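主题:回复:[桌面臂] Poltadow 操作规范第二稿,请提意见
发件人:范
收件人:桌面臂讨论列表
抄送:Beril Aksoy

各位好,

草稿我从头读了一遍,附录也读了。先放四张 Tamiru 那边台面上的图,后面讲到具体条款时会按第一到第四张来指。意见比较多,请耐心。
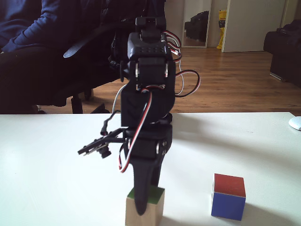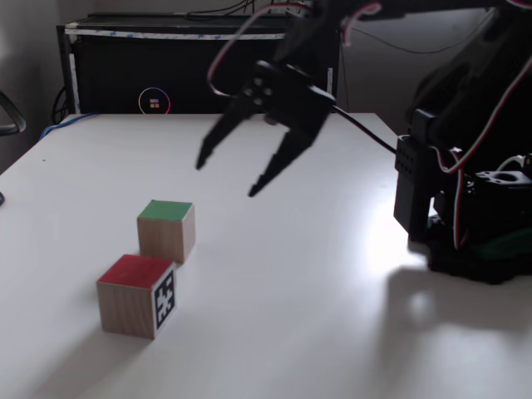
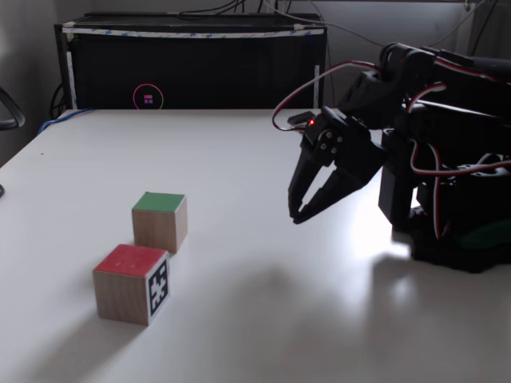
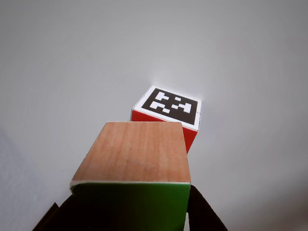

四张里都有黑色夹爪和两块方块。

归档页最后修改:九月,周四 16:42(列表管理员,仅调整引用缩进)

先把 Beril 的原信留在这里,没收到附件的人可以对照着看。

> Beril Aksoy 写道:
>
> 大家好,
>
> Poltadow 操作规范第二稿已经放到共享目录。这一稿适用于小型桌面机械臂的抓取、堆放和数据录制,不涉及移动底盘和落地式机械臂。相比第一稿,主要改动如下:
>
> 3.1 台面工作区内不得有与任务无关的物品。
> 3.4 线缆应固定,运动过程中不得遮挡末端执行器。
> 4.2 机械臂上电期间,人员不得处于可达范围内。
> 5.1 物块上的视觉标记应平整、完整、朝向相机。
> 5.3 物块颜色应以统一名称登记。
> 6.2 每次复位后,物块位置偏差应在允许范围内。
> 7.1 每条录制由操作者判定成功或失败。
>
> 附录 A 的检查表一共 206 项。我知道看上去很长,但大部分只需要打勾。Bultent 和 Pasis 都表示愿意按这一稿试行。
>
> 希望大家在下次电话会之前提意见。如果没有重大反对,我会把它标为“建议采用”。
>
> Beril

好,下面是我的意见。我对“没有重大反对就标为建议采用”这种做法本身就有保留,沉默的人大多数是没读。按条说。

一、关于 3.1,“与任务无关的物品”

这一条谁都会同意,谁都没法执行。请看第一张,桌子右侧靠后的角上有一个圆滑的白色东西,看着像鼠标。它离方块有一段距离。按字面,它算不算在工作区里?草稿通篇没有定义工作区的边界。如果整张桌面都算,那么很多人的台子每天都违规;如果只算夹爪够得到的地方,那就得写明怎么量,是按关节极限算,还是按这次任务的轨迹算。两种算法差得很远。

我建议写成:录制前在桌面上贴出或画出边界,边界以内只放任务物件,边界以外不管。简单,第三方拿照片就能核对。现在的写法,审核的人心情好就过,心情不好就不过。

还有,相机视野里的东西和工作区里的东西是两码事,草稿混在一起了。第二、三张的背景里有个黑色柜体,正面亮着一圈带粉色的光,里面有个小图案。它在桌子后沿的那一边,碰不到夹爪,可它在画面里,会发光。对安全没什么影响,对用颜色做分割的人呢?我没测过,不敢说有影响,但草稿一个字没提背景光源,我觉得是漏了。至少要登记一下。

二、关于 3.4,线缆

“应固定”,固定到什么程度?第一张里,红白黑的排线从中间关节附近出来,斜着绕过臂的前面,在腕部旁边弯成一圈,右边还另有一大圈伸在外面。第三张里,线从夹爪顶上拱起来,再顺着臂往回走。这种小臂的线就是要留余量的,扎死了,关节转到头会扯接头。我自己扯坏过两个,都是因为听信了“整齐就是规范”。

请把“应固定”改成可以检查的话,例如:

各关节分别转到两端极限,线缆不绷紧;
全行程内线圈不伸入两指之间;
接头处有应力释放。

这三句比“应固定”有用。至于“不得遮挡末端执行器”,遮挡谁的视线?腕上的小相机和桌边的相机看到的是不同的遮挡。第一张里腕部左侧装了块带镜头的小电路板,镜头朝下,从它的角度看,臂前面那束线挡不挡,我在这张图上判断不出来。条款里得写是哪一路相机。

三、关于 4.2,人员

我最怀疑的就是这一条。“上电期间人员不得处于可达范围内”,这是从大臂的规章里抄来的口气。大臂那样写有道理,有围栏,有联锁。桌面小臂的现实是人坐在旁边,随时伸手摆物块。第一张的左上方就坐着一个人,穿深蓝色长袖,在桌子后面。他在不在可达范围内?我看图答不出来,恐怕 Beril 也答不出来。

更麻烦的是 6.2 要求每次复位后摆好物块,而物块摆放的位置必然在可达范围内。那么每录一条就要断电一次?断了电臂会往下掉,有的还得重新回零。我们自己统计过,老老实实断电、摆放、上电、回零,一轮要多花 30 秒。一个项目录近 3000 条,自己乘一下吧。结果就是没有哪个组会照做,检查表上却会全部打勾。一条大家都打勾但谁都不做的规定,比没有这条更坏,出了事查记录的时候什么都看不出来。

我的建议是分开写:人手进入时,臂处于力矩受限或保持状态,且程序不能自行启动;启动必须由伸手的那个人自己按。这才是实际能防住夹手的做法。夹得多疼、力矩上限取多少,我不替别人定数,请有测力计的组报一下,型号和测法一起报。

四、关于 5.1,标记

“平整、完整、朝向相机”,三个词里有两个含糊。

先说朝向。第二张和第三张里,近处那块顶面是红的,方形的黑白标记在朝右的侧面上;第四张里,后面那块的标记在白色的顶面上,红色在它的侧面。两种摆法里,同一个“朝向相机”能得出完全相反的结论,取决于你说的相机是高是低。再看绿的那块,第二、三张里露出来的几个面上都没有标记,是有标记没露出来,还是本来就没有?5.1 要求物块“上的标记”如何如何,却没要求每个物块必须有标记,也没说该有几个面。照现在的文字,一个光秃秃的方块自动合规。

再说平整。第四张夹着的那块,绿色面上沿有一条发白的细边,左角那里看起来有点卷、有点毛。这是颜色面,不是标记面,所以草稿根本管不到它。可是如果贴面会卷边,标记面迟早也会。我建议把“标记应平整”扩成“所有贴附面边缘不得翘起”,再给一个能用尺子量的上限。没有上限的“平整”就是口水。

顺便反对一下“统一更换周期”的提议(第一稿讨论里有人提过,Pasis 那边好像还挺喜欢)。按天数换没有道理,磨损看的是夹持次数和夹哪个面。要记就记次数。

五、关于 5.3,颜色名称

乍一看最没争议,我偏偏觉得问题最大。登记一块方块叫“绿块”,第二、三张里绿色在顶上,其余看得见的侧面是原木;第四张里,被夹着的那块朝上的是原木面,绿色在前面。第一张右边那块更妙,顶面砖红,正面深蓝,请问登记“红块”还是“蓝块”?

任务说明里写“把绿块放到红块上”,标注的人、操作的人、训练模型的人各有各的理解。Tamiru 去年整理旧数据时,有 621 条的物块名称和画面对不上,多数就是这么来的。那批数据最后是人工重标的,我参加了其中一部分,不想再来一次。

所以:按面登记。每个方块给一个编号,六个面分别写颜色和有无标记,任务说明里引用编号,或者引用“某色的面朝上的那块”。麻烦是麻烦一点,但只麻烦一次。

六、关于 6.2,复位偏差

“允许范围内”,允许多少?没写。对照第二张和第三张,两块方块的相对位置看上去大同小异,第二张里两块斜着几乎挨上,第三张里说是有一点缝。这个差别是方块真的动了,还是相机角度造成的,我看不出来,我也不打算猜。这正是我要说的:偏差必须从带标记的那一路或者从桌面上的参照线读出来,靠肉眼比两张照片是不行的。

另外我想问一句,复位偏差为什么一定要小?如果录数据是为了让模型见识各种摆法,那就该故意摆得不一样,规定偏差小反而害了它。评测的时候才需要一致。草稿没有区分录制和评测,整个第 6 章都受这个毛病拖累。请拆成两章。

七、关于 7.1,成功判定

操作者自己录、自己判,这在别的行当叫什么我就不说了。第四张是夹着一块、旁边一块的近景,如果单给你这一张,你判成功还是失败?判不了,连要抓起来还是要放下去都不知道。第一张也一样,方块在两指之间,至于夹牢没有,一张静止的图说明不了。

那么操作者看了全过程,凭什么判?草稿应该要求每个任务开始前写下一句判据,比如“松开后夹爪退开,方块在目标上停住若干秒不倒”,若干秒要填数。事后抽一部分由另一个人只看录像重判,两个人的不一致率要跟数据一起公布。我见过的数据说明里,写了成功率的很多,写了判定一致率的极少,所以现在看到漂亮的成功率我一般先打个问号。

八、关于附录 A

206 项,“大部分只需要打勾”。我试着在自己的台子上填了一遍,填到后半段已经在机械地打勾了,回头一查,有几项我根本没看就勾了。这还是我带着挑刺的心去填的。我的看法是砍到一页纸,每项都要留下证据:一个数、一张照片或者一个文件名。留不下证据的项目挪到正文里当说明文字,别占检查表的位置。

还有光照那一节,只要求“照度充足均匀”。第二张桌面右侧有一片明显的亮光,第三张是底座前面亮一块,中间压着大片阴影。这样的台面合不合格?按“均匀”二字大概不合格,可窗边的桌子、吸顶灯下面的桌子,几乎都会这样,臂自己就要投影子。写一个谁都达不到的要求,和 4.2 是同一类毛病。不如要求录制前后各拍一张空台照存档,后处理的人自己看着办。

九、程序问题

Bultent 和 Pasis “愿意试行”,试行多久,谁来看结果,什么情况算试行失败?如果没有失败的条件,那只是提前用上了而已。我不反对试行,我反对在试行之前就给它标上“建议采用”。建议先标“征求意见”,等两家各交一份填好的检查表和一份不一致清单再说。

Beril,这些话说得硬了点,不是冲你。第二稿比第一稿清楚得多,第 3 章的结构我也基本赞成。3.1、4.2 和 5.3 三处我可以出替代文字,你把可编辑的版本发给我就行。7.1 希望由做评测的人来写,我不合适。

电话会我会上线,但只能待到一半。

P.S. 附录 A 第二页的页码印了两次,后面全错了一位,引用条目时请大家先说明用的是哪个页码。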